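3.2 Desk surfaces and reader comfort

The Rendurville reading room was refitted in 1999, when the original dark-stained desks were replaced with pale ones under the same ceiling lights. Complaints recorded in the reader comment books changed in character after the refit. Before it, most remarks on lighting concerned the room being too dim in the late afternoon, above all in December. After it, readers wrote more often of tired eyes, of having to shift a book to find a comfortable spot, and of the page looking dull next to the desk. The lights had not been changed, and the lamp replacement schedule kept by the library shows no break in that period. We therefore treat the desk surface as a possible cause in its own right.

Two properties of a desk matter for a reader working with printed pages. The first is reflectance, the share of incoming light that the surface returns. The second is gloss, which governs how much of that light comes back as a mirror-like patch. The two are often run together in furniture catalogs, where a "bright" top may be either pale or shiny. Sepúlveda and Politis argued in an earlier study of school libraries that gloss accounts for most of the discomfort reported with pale furniture, and that a pale matte surface should cause little trouble. Mousavi took the opposite view – that a pale surface of any finish lowers the contrast between page and surround, so that the reader's eye has no clear boundary to settle on. Neither study was set up to separate the two effects.

Our sample consisted of 26 readers, all regular users of the room, who each completed two reading sessions of equal length. One session was held at a pale matte desk and the other at a dark matte desk from the old stock, which the Alarcón branch had kept in storage. The order of the sessions was alternated between readers. Gloss was low for both desks, so any difference in comfort could be put down mainly to reflectance. Text was set in a single typeface and printed on uncoated stock supplied by Vollen. Readers chose their own sitting position but were asked to keep the book flat on the desk.
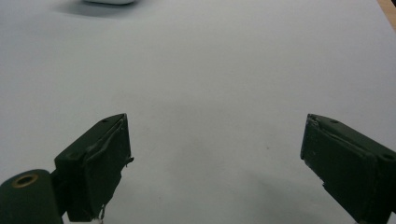 Reflectance readings taken at a single point can mislead when they are used to stand for a whole desk. Manufacturers commonly give one value for a finish, and that value describes the material under even light. What reaches the reader depends on where the lamps and windows are. Even a broad, matte, very light gray top such as the one in Figure 2 can shade from a slightly brighter pale gray to a softer, cooler gray, with faint mottled variations in tone between. A reader whose book sits near such a change in tone may have a brighter surround on one side of the page than on the other. For this reason we took luminance readings at several positions around the open book and used the mean, with the spread reported separately in Table 2.

Comfort was rated after each session on the Kirari scale, a paper form in which the reader marks a point on an unbroken line. Marks were converted to a score between zero and 200. Miranda and Tsoukalas scored the forms independently, without knowing which desk had been used, and differences between them were settled by measuring the mark again. The form also had a space for remarks. These were sorted by topic, and remarks on seating, noise and room temperature were set aside.

Readers were free to stop early. Where a session was cut short, the form was completed at the point of stopping and the session was kept in the analysis. We considered leaving these sessions out, but stopping early may itself be a sign of discomfort, and removing them would have biased the scores upward for whichever desk was less comfortable.

One limit of the design should be noted. The dark desks were older and were familiar to some of the longer-standing readers, who may have preferred them for reasons unrelated to light. Length of membership was recorded on the form and is entered as a covariate in Section 4.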